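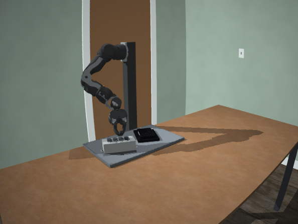 Posted by Rodel Lacson, Taseo product team

So, the Taseo Bench Pack! I've been living inside this thing since October and I'm glad it finally has its own page. It's a set of simulated manipulation scenes with the arm, the tabletop and the props already set up, and it came out of a question Wilfredo Tolentino kept asking me: does it matter how you mix your viewpoints when you train a policy on small targets?

We ran it both ways. One policy (we called it Mosoti) learned from the room view only, where you get the whole arm over the base plate and the power strip. The other, Kaltico, got the room view plus the close one from right by the gripper. Same 1,000 demonstrations for each, then 324 trials on props neither had seen. 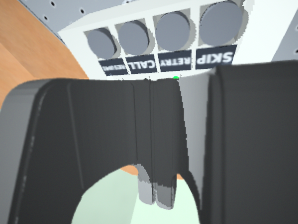
Close view: gripper and control box, with CALL, RETRY and SKIP upside down.

Kaltico missed 13 of those trials. Mosoti missed almost five times as many, mostly by stopping short of the target (it got near and then sort of dithered). I expected the close view to hurt, what with the gripper covering so much of the workspace, and I was wrong about that. Flipping the control box around didn't bother Kaltico much either, which made Wilfredo very happy.

In the pack you get the scenes, both camera setups, the demonstrations and our scoring script. Props can be moved or turned from one settings file. It runs in the Brosberg simulator, and I'd start with the power strip scene, it loads fastest.

Still to come: a version with randomized lighting. Our shadows are pretty strong right now and I'd like to know how much the policies lean on them.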